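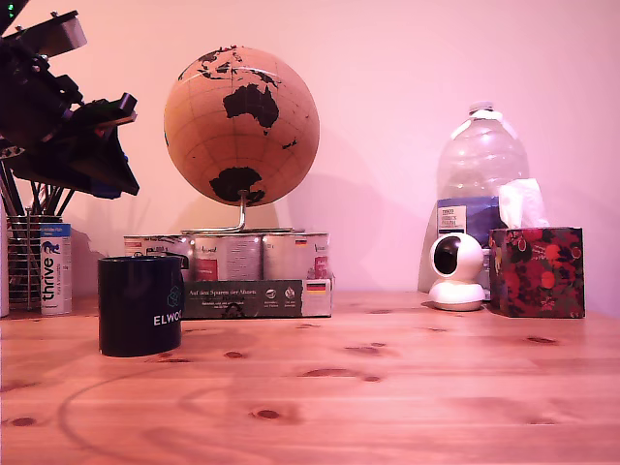

Desk tidy day, part one. Angharad Gwilliam bet me I couldn't get the pine table clear by teatime and I am NOT losing to her again.

The rule is mugs first, then the tall stuff, then cat things (so many cat things). The cork globe stays whatever happens – I love it, Australia side out.

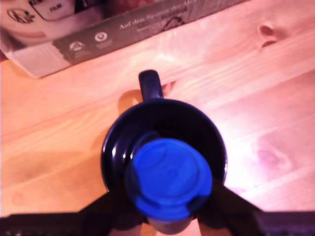
What goes in a mug you never drink from?
Anything small and round that would roll off the table otherwise.

Next up, pens. Half of mine are dead, so I'm scribbling with every single one on the back of a Plindach envelope. Kept nine so far!
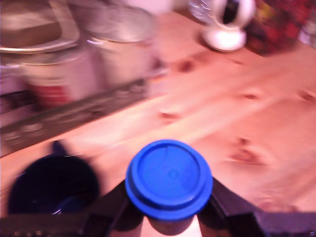 Blue lid and the navy mug, my favourite colours on this table.

Parvathi Fernandes asked why the globe lives on top of the cat food. It's the right height – I've looked at proper stands and the tins do it better. When the cat eats them I'll be stuck, mind.
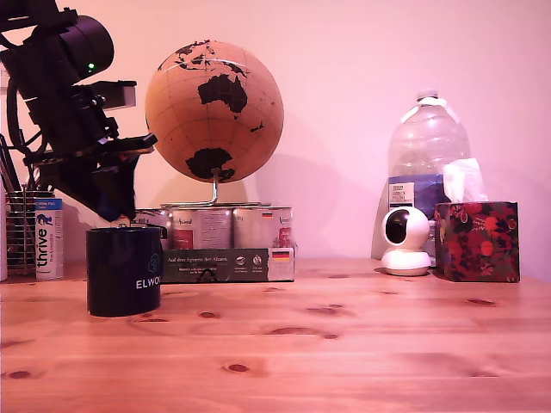 DESK CORNER

Globe, black mug, pens behind. The Thrive can is staying by the pens for now. Kettle's on, cupboard tomorrow.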